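From: Simão Loureiro
To: brarkedness-list
Date: 2018-09-25
Subject: Re: wrist cam, smear, and the Zedik driver

Natsumi Hoshino wrote:
> Two things before you rewrite the tracker again. First, what is your
> exposure set to? If it's on auto you will get mush whenever the arm
> moves, no matter how clever the code is. Second, are you still running
> joint 6 through the old Zedik board? Mine dropped steps above half
> speed until I gave it a separate supply.
>
> Also, please post a frame. "It looks bad" is not a bug report.

Exposure was on auto. I would like it noted that I checked this in March, and that I then reflashed the camera and never checked it again. So the tracker I've rewritten twice was probably fine, which is a comfort of sorts.

Yes, still the old Zedik. I have a Hirano supply in the parts drawer that I was saving for something important, and I suppose this is it. The belt on joint 6 also has slack I can feel by hand. I printed a new idler, fitted it backwards, printed another, and fitted that one backwards too — the arrow on the part is my own design, so complaints come to me.

For anyone joining late: the arm lives in my apartment, the camera sits at the wrist, and the goal is for it to find a handle without my help. The code looks for long dark bars. It has opinions about furniture.

Frame as requested, with the arm swinging: 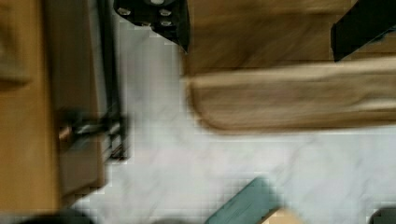 Wrist view in mid-swing. The handle on the gray panel comes out double.

The tracker reports two handles on that one and is very confident about both. It did manage to leave the black bracket alone, screws and all, so the shape filter is earning its keep.

Tonight I'll lock the exposure, swap the supply, and rerun the sweep at 1000 steps per second with nothing else changed. If it still sees double, I'll try it slower before I touch the code. Natsumi, what gain are you using indoors? Mine gets grainy past 7 and I don't own a better lamp.

Simão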